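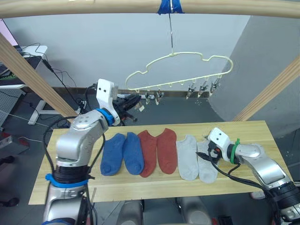
Kerno service kit for two-arm benches: six months in

4 min read

Quick one as I've got a recal to finish before lunch.

We run one two-arm cell. Socks, mostly. Pair them, lay them flat on the board, clip them to the hanger. Bought the Kerno kit in September to look after it. £953 with the Skadeo software licence thrown in. Not cheap for a case of tools and some spare fingers, so is it worth it? Mostly. Couple of gripes.

What's in the case: torque driver, bit set, finger pads for both grippers, a board levelling gauge, cable ties and hook-and-loop straps, touch-off pin, small tub of grease. Printed card with the torque settings. The card is the best bit. Ours is already dog-eared.

Setup

First full setup with the kit took me nearly 50 minutes, and that's with the arms already bolted down. Order that works for us:

Level the board first. Everything else hangs off it. The gauge is good, reads clearly from above, magnets on the back no use whatsoever on a wooden board. Clamp it.

Then home both arms and touch off with the pin, left then right. The Skadeo screen walks you through it and won't let you skip. Annoying the third time, fair enough the first. If the touch-off is out you'll see it straight away at the socks, gripper lands on the cuff at one end of the row and on bare board at the other.

Hanger height last. Kit has nothing for this. Nothing! We hang ours on a wire hook from the wooden top beam with blue tape round it, and I mark the height in pencil. A little adjustable bracket would have cost them pennies. The hanger swings when a clip gets tugged and the software has no idea, it just goes back to where the clip used to be.

Cables

Where the straps earn their keep. The cables on our arms run outside the links so there's always a loop waiting to snag something. Kerno's straps are soft, don't bite, and you can reposition them without cutting anything. Leave slack at the wrist. I did the first lot too tight and the wrist faulted on a full turn, my fault, the card does say. Check them weekly. Ones nearest the gripper creep.

Finger pads

Swapped ours at 3047 cycles. Probably left it too long, the grip on thin ribbed socks had been going for a while and I kept blaming lighting. New pads, problem gone. Two screws a finger, easy, but the screws are tiny and there are no spares in the case. Lost one under the bench on day one. Found it again with a magnet, so the gauge did come in handy.

Pads do pick up fluff. Wipe with a damp cloth, let them dry, back on. Don't use solvent, the surface goes shiny and then nothing grips.

One thing for sock people: try the new pads on thick and thin before you trust them. Ours wanted a bit less closing force on the thick ones or they came up bunched and wouldnt lie flat again.

Grease

It's grease. Tub lid doesn't seal. Bag it.

Compared with the Yoo kit

Had the Yoo one before. Cheaper, nicer case, awful driver that slipped under any real load. Their pads were softer and I do slightly miss them for wool. If you only swap pads twice a year and never move your board, get the Yoo and spend the rest on a decent driver.

Ordering

Came via Prodness. Arrived fine, pads for one gripper were the wrong size, replacements turned up the same week, no argument. Check yours before you strip the old ones off.

Good: torque card, straps, pads last, touch-off is repeatable.
Bad: no spare screws, no hanger bracket, magnets, that lid.

Would I buy it again, yes, though I'd ask for the kit without the licence if you allready have one. They will do it, you have to email.

Will update when the second set of pads goes.

Contact | © Bench Notes, all rights reserved | Back to top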